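Notebook - tense/aspect alignment, French-English
Reading time: 3 min

March, second entry. Picking up at the passé composé problem where I left it.

Turkstead sample is now fully tagged: 1,436 sentence pairs, French source, English target, all from the spoken transcripts. Nobuhle Nel tagged the first 700 and I did the rest. Overlap set for agreement was 300 pairs. We disagreed mostly on one thing, whether "J'ai perdu mes clés" with no time adverb gets RESULT or EVENT. She wants RESULT unless the next clause moves the story along. I had been defaulting to EVENT when the verb was telic. Her rule is easier to apply and I have gone back over mine with it.

Current label set:

RESULT - state still holds at speech time (Elle est sortie, said at the door)
EVENT - located in the past, no claim about now (Elle est sortie vers midi)
EXPER - at least once up to now (J'ai déjà mangé du lapin)
CONT - starts in past, continues; French normally present + depuis

CONT is hardly a problem in the affirmative. "J'habite ici depuis deux ans" goes to "I have lived here for two years" or the progressive, and the aligner gets both. Negation breaks it. "Je ne l'ai pas vu depuis deux ans" is passé composé, and the script, which looks for present + depuis, drops it into EVENT. Added a rule: ne...pas + passé composé + depuis goes to CONT. Have not rerun yet.

"Depuis que" is separate. "Depuis qu'il est parti" can be since he left or since he has been gone, and the translators in the Turkstead set use both with no pattern I can find. Left unlabeled with a query flag.

Second problem: "venir de" + infinitive. English side has "just" plus either present perfect or simple past, and the simple past ones look like American translators (I just ate). If we count those as mismatches we are measuring dialect. Cuiping Wan suggested a variety column on the English side so they can be filtered later. Column added, values US / UK / unknown. Most rows are unknown for now - the transcripts have translator initials only.

Imparfait: 400 pairs set aside. Would / used to / was -ing / plain past all occur. Not touching these until the perfect is settled. One note so I don't lose it: "Il était parti" is pluperfect, but two rows had it as imparfait + adjective. Fixed by hand. "Il était absent" is fine as is.

Cukari (the aligner) still splits "il n'y a pas eu" into two chunks when a pronoun comes before the verb. Yin, the older one, doesn't, but it is slow and loses accents on export. Keeping Cukari and patching after the fact. Patch goes in the post folder, not in the main script.

Things that are not decided:
- "toujours pas" vs "pas encore". Both come out as "still not / not yet" but the first one carries more of a complaint. Does that need a label? Nobuhle says no.
- "ça fait deux ans que" + negative. Probably same rule as depuis. Check the variant with no "pas" (ça fait deux ans que je ne l'ai vu), formal register, only in the written set.
- whether "personne" and "rien" as subjects need their own negation value or can share with "pas".

Next: rerun with the negation rule, then pull every EVENT row containing depuis and read them by eye.

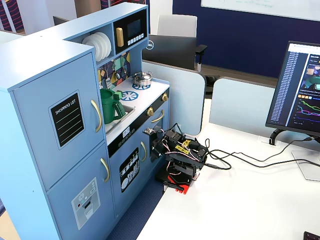

If the depuis rows come back clean, the same rule can go into the Hukex set without changes. That one is written French, so expect some passé simple, which always goes to EVENT and needs no reading.

Filed under: Translation notes, Verbs & tense

Recent entries
Passé composé without adverbs: first pass
Agreement scores, pilot tags
Cukari export settings
Déjà and its positions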